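The big blocks come back to the kitchen table

The tub of big building blocks lives on the bottom shelf of our hall cupboard, behind the picnic rug and a bag of beach towels I keep meaning to fold. It comes out when the rain sets in, and this September we've had plenty of rain in Hilville. I'd hardly got the kettle on before I could hear it being dragged down the hallway (you can't mistake that sound, it goes right through the floorboards) and that was the breakfast dishes forgotten.

We've had these blocks for 14 years. They came from a garage sale over on the Wosteron side, two dollars for the lot, with a pillowcase thrown in to carry them home. They've been through both of my girls, then a string of cousins, and now it's my grandson Amin's turn. He's four and has very firm ideas about colour. Green is for grass and for roofs. Red is for fire stations and for anything that needs to go fast.

I like to put a cloth on the table first. The plaid one is my favourite for the job, as it's been washed so often that nothing could hurt it, and it takes the clatter out of a tower coming down. My mother used to do the same with an old blanket when my brother and I had our tin cars out, and I can still remember driving mine along the stripes as though they were roads. Amin found that out for himself without any help from me!

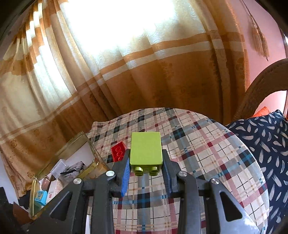
Ojārs Petrauskas

A lime-green block like that one would be a roof in our house, no question. I'm fond of the chunky sort with the big round studs, much more so than the tiny ones that vanish into the carpet and turn up under your heel at two in the morning. They're easy to grab, easy to wash, and a red one is simple enough to spot from across the room when you're packing up before tea.

Speaking of washing, I do ours in the laundry sink with warm water and a squirt of dish soap, then spread them stud side down on a towel overnight. An old toothbrush is handy for the corners. I did try putting them in a mesh bag in the washing machine once, years ago, and the racket brought my neighbour to the back door.

By lunch we had a fire station, a long wall and something Amin called a Skemano, which has no doors and is apparently where the buses sleep. We had our cheese toasties on our laps in the lounge room so it could stay up until his mum got home.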